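衣類の「手」を記録する教示スタッフ、8月開始メンバー募集（アデル マスビー作業所）

アデルのマスビー作業所では、衣類をつまむ、広げる、袖をそろえる、たたむといった手の動きを、手持ちグリッパーを使って記録する教示スタッフを6名募集します。勤務開始は8月です。ロボットの経験は要りません。洗濯物をたたんだことのある方なら、もう半分くらいは知っている仕事だと思います。

アデルは、介護施設や宿泊施設、個人のお客さまからお預かりした衣類を洗い、仕上げ、たたんでお返ししている会社です。マスビー作業所では32名が働いています。洗いと乾燥はかなり前から機械が受け持っていますが、そこから先、乾いた服の山を一枚ずつほどいて形にしていく工程は、今でもほとんど人の手で行っています。

この工程にロボットアームを入れる計画が「トルナッハ」です。アームの制御ソフトはモフォケング社と共同で開発していて、そのソフトに見せる「お手本」を作るのが、今回募集する教示スタッフの仕事になります。

なぜ今この仕事が必要なのか

タオルのように四角いものは、機械にとってわりと素直な相手です。ところが服となるとそうはいきません。長袖は片方だけねじれていたり、袖口が内側に巻き込まれていたり、ひもがどこかに絡んでいたりします。同じ服を同じ人が置いても、毎回違う形で台にのります。ここがこの仕事の大変なところで、担当している私たちにとっては一番おもしろいところでもあります！

たたみ場の先輩たちは、山から一枚引き出した時点で、もう次にどこを持つか決めています。どうやって決めているのかと聞くと、たいてい「見ればわかる」と返ってきます。本当に見ればわかるのでしょうが、見てわかるようになるまでに何をしていたのかは、本人にも説明しにくいようです。言葉で手順書を書こうとした時期もありましたが、袖の項目だけでどんどん長くなり、読んだ新人がかえって手を止めてしまいました。

手持ちグリッパーでの記録は、この「見ればわかる」を動きのまま残す方法です。二本の指がついた道具を手に持ち、その指だけで服を扱います。道具につけたカメラが、指先とその向こうの布を撮り続けます。指をどの角度で入れたか、いつ閉じたか、持ち上げる前に少し引いたか。そういう細かいところが映像に残り、学習の材料になります。

仕事の内容

主な仕事は、台に置かれた衣類をグリッパーで扱い、その様子を記録することです。扱うのは長袖の上着、肌着、パジャマ、エプロン、ひざ掛けなど。記録ごとに「袖を伸ばす」「裾を持って手前に引く」「半分に折る」といった短い課題があり、課題が終わったら服を崩して、また違う置き方から始めます。

上手にできた記録だけを集めるわけではありません。つまみ損ねて持ち直した、途中で布が指からすべったので別の場所を持った、という記録もそのまま提出していただきます。機械も現場では必ずつまみ損ねますので、人が持ち直すところはとても大事な材料です。ですから、きれいに見せようと力まなくて大丈夫です（最初のうちは皆、どうしても力みます）。

記録のほかに、次の作業があります。

・課題に使う衣類の準備と入れ替え
・グリッパーの指先の清掃と、ねじのゆるみの確認
・撮れた映像を見返し、課題名と合っているかを確かめる作業
・扱いにくかった服、迷った持ち方についての短いメモ
・試験中のロボットアームの動きを見て、気づいたことを伝える打ち合わせへの参加

最後の打ち合わせは、ぜひ遠慮なく話してほしい場です。アームが袖の真ん中をつまもうとしているのを見て、たたみ場の一人が「そこを持つと後ろ身頃がついてくるよ」と言ったことがありました。開発側はそれまで袖口の検出ばかり気にしていて、身頃のことは後回しにしていたのです。その一言から課題の分け方が変わりました。服を触ってきた人の感覚は、そのくらい設計に効きます。

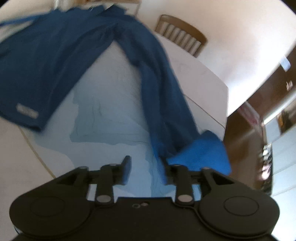
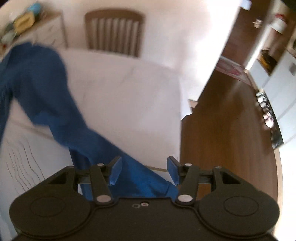

ロボットアームが入ったら、今たたみを担当している人の仕事はどうなるのですか。

たたみ場に在籍する11名の雇用は続き、賃金も下がりません。アームには形のそろった衣類から順に任せ、人は傷みの確認、ボタンやひものある服、お客さまごとに指定のある仕上げを受け持ちます。配置を変えるときは、事前に本人と面談を行います。

現場で変わること、変わらないこと

自動化の話をするとき、良い面だけを並べた募集にはしたくないので、今わかっていることを書いておきます。

変わることの一つは、立ちっぱなしの時間です。たたみ場では、午後になると肩と手首がつらいという声がずっとありました。同じ大きさの肌着を続けてたたむ作業はとくに負担が大きく、アームに最初に任せたいのもここです。手が空いた時間は、検品や、これまで急ぎ足になりがちだった補修に回します。取れかけたボタンに気づいていながら次の山に追われてそのまま流してしまうのが嫌だった、という人が何人もいて、そこに時間を使えるのは私たちもうれしく思っています。

一方で、増える仕事もあります。アームが止まったときに服を外して戻す、カメラの汚れを拭く、うまくいかなかった服を分けておく。どれも一回は短い作業ですが、自分の手元の流れが途切れるので、慣れるまでは落ち着かないかもしれません。試験期間中は、こうした対応をたたみ作業と兼任にせず、その日の担当を決めて行っています。

音も変わります。たたみ場はもともとおしゃべりの聞こえる場所で、アームの動作音が入ることに抵抗を感じる人もいました。そのため、アームの台は乾燥機側の壁に寄せ、作業台の向きも変えました。それでも気になるという意見は残っていて、置き場所はまだ決定ではありません。

変わらないこともあります。お客さまの服を最後に確認して袋に入れるのは、これからも人です。服の傷みや名札の付け間違いを見つけたときに、流れを止めてよいのも人です。アームの速さに人の速さを合わせることはしません。アームの前に服がたまったら、たまったままで構わないというのが作業所の決まりです。

記録した映像の扱い

働く方から一番よく聞かれるところなので、先にお伝えします。

映像は、衣類の扱いをロボットに学習させるためと、記録の確認のためにだけ使います。個人の作業の速さを比べたり、評価や時給の査定に使ったりすることはありません。グリッパーのカメラは広い範囲が映りますので、記録中は名札を外し、私物は決められた棚に置いてください。音声は録りません。誤って顔や書類が映った場合は、その場で申し出ていただければ、その記録は提出前に削除します。

提供先は共同開発をしているモフォケング社に限ります。範囲を変える場合は、あらためて全員に説明し、同意をいただいてから行います。同意しなかった方に不利益はなく、映像に関わらない作業への変更もできます。

お客さまからお預かりした衣類を教示に使うことはありません。課題には、作業所で用意した練習用の衣類を使います。

研修について

最初の3週間は研修期間です。研修中の時給は、研修後と同じです。

はじめは道具を持たず、たたみ場で先輩の隣に立ちます。遠回りに見えるかもしれませんが、自分の指で服のくせを知っておくと、グリッパーに持ち替えたときの戸惑い方がまるで違います。布の重さがどちらに逃げるか、薄い生地がどこで二枚重なっているか。素手なら指の腹で気づけることが、道具越しには伝わりにくくなります。その足りない分を目で補えるようになるのが、研修の大きな目標です。

次に、グリッパーの持ち方と開閉の練習に入ります。最初の課題は平らに置いた布の端をつまむだけ。簡単そうに聞こえますが、指の先が台に当たって布をすくえなかったり、思ったより深くつまんでしまったりして、けっこう笑いが起きる時間です。それから袖、裾、ひも付きの服へと進み、後半では実際に記録を提出しながら、担当者と一緒に映像を見返します。

動きはゆっくりで構いません。急いだ動きは映像がぶれて、指先で何が起きているのか読み取りにくくなることもあります。手早い方ほど、ここで少し我慢が要ります。

利き手は問いません。左利きの方の記録も必要としています。道具の重さが手首にこたえるという方には、台の高さと持ち方を調整し、片手での課題と映像確認の時間を組み合わせて勤務表を作ります。

こんな方に来ていただきたいです

・洗濯、縫製、介護、家事などで、日常的に服を扱ってきた方
・同じ服でも毎回少し違うことを、おもしろいと思える方
・うまくいかなかったことを、そのまま書いたり話したりできる方
・わからない指示に「わからない」と言える方
・新しい道具を触ってみたい方、または道具が現場に入ることに疑問を持っている方

最後の項目は本気で書いています。自動化に賛成の人だけで進めると、困る場面を想像する人がいなくなってしまいます。たたみ場には今も、アームの導入には慎重な意見の人がいて、打ち合わせでは真っ先に意見を求められています。試験用の台の端に非常停止ボタンをもう一つ付けることになったのも、その意見からでした。

学歴、年齢、パソコンの経験は問いません。映像の確認には画面を使いますが、操作は再生、停止、課題名の選択が中心です。日本語の読み書きに不安のある方には、課題カードを図入りのものに替えてお渡しします。

勤務条件

勤務地：アデル マスビー作業所 教示室、および同作業所たたみ場
募集人数：6名
雇用形態：パートタイム（社会保険は勤務時間に応じて加入）
勤務時間：1日6時間、休憩別
勤務日数：週3日から、曜日は相談のうえ決定
時給：たたみ職と同じ賃金表を適用し、面談のご案内と一緒に書面でお知らせします
交通費：実費支給（作業所の規定による）
服装：動きやすい服、かかとのある平らな靴。エプロンは貸与します
契約：更新あり。教示の仕事が縮小した場合は、たたみ場または検品への異動を選べます

グリッパーを持って続けて作業する時間には上限を設け、間に映像確認や衣類の準備を入れます。手や肩に痛みが出たら、その日の課題の途中でもやめてください。途中で終わった記録の提出方法は決まっているので、迷惑になることはありません。

休憩室はたたみ場と共用です。教示スタッフだけ別の部屋で別の休憩、という形にはしませんでした。昼の時間に「今日あの服どうだった」という話が自然に出るのが、この計画のとても良いところだと思っているからです。

担当者より

トルナッハの現場を担当しているコルム・キンセラです。私は機械の側からこの仕事に入りました。最初にたたみ場で一日働かせてもらったとき、自分のたたんだ長袖が隣の人の山の上で明らかに浮いていて、肩の線がそろわず、何度やり直しても袖が片方だけはみ出しました。隣の人は私の手元を見て、先に脇をそろえなさいと教えてくれました。その日のうちに、課題の一覧に「脇をそろえる」を足しました。

それからずっと、こういうことの連続です。服の扱いには、まだ機械の側が名前すら付けていない動きがたくさんあります。軽く振って空気を入れる、台の端に当てて折り目をつける、反対の手の甲で押さえておく。二本指の道具でそれをどう再現するのか、できないなら別のどんなやり方があるのか。教示スタッフの方とは、そういう話を毎日のようにすることになります。私は楽しくて仕方がないのですが、話が長いとよく言われますので、途中で切り上げてくださって構いません。

計画どおりに進んでいないこともあります。ひも付きの服はまだアームに任せられる状態になく、濃い色の薄い生地も苦手です。8月の時点でアームが受け持てるのは、形の決まった一部の肌着までだと見ています。その先をどの順番で進めるかは、新しく入る方の記録と意見を見ながら決めます。

応募から勤務開始まで

応募書類は、氏名、連絡先、希望する曜日と時間帯、これまで服や布に関わった経験（家事も含みます）を書いたものを一枚お送りください。書式は自由で、手書きでも構いません。写真の貼付は不要です。郵送、または作業所の受付への持参で受け付けています。

書類を確認したあと、作業所で面談と見学を行います。見学ではたたみ場と教示室の両方をご案内し、希望される方にはグリッパーを持って布をつまんでいただきます。この体験は選考の点数にはなりません。道具が自分の手に合うかどうかを、応募される方に確かめていただくためのものです。見学の案内は、いずれの日も午前11時に始めます。

面談では、たたみ場で働くスタッフも一人同席します。仕事のきつさや職場の雰囲気など、担当者に聞きづらいことはそちらにお尋ねください。担当者が席を外す時間も取っています。

見学だけのお申し込みも歓迎します。見てから考えたい方、ご家族と一緒に来たい方、応募はしないけれど自動化の現場を知っておきたいという同業の方も、日程が合えばご案内できます。お子さま連れの場合は、アームを止めてから教示室へお入りいただきますので、申し込みの際にひとことお書き添えください。

選考結果は、採否にかかわらず書面でお知らせします。お送りいただいた書類は、選考後に返却を希望されるかどうかを書き添えていただければ、そのとおりに扱います。

定員に達したときは、作業所入口の掲示板と募集ページでお知らせします。すでに見学を申し込まれた方のご案内は、その後も予定どおり行います。

宛先：アデル マスビー作業所 トルナッハ教示スタッフ採用係
担当：コルム・キンセラ
掲載日：2025年6月15日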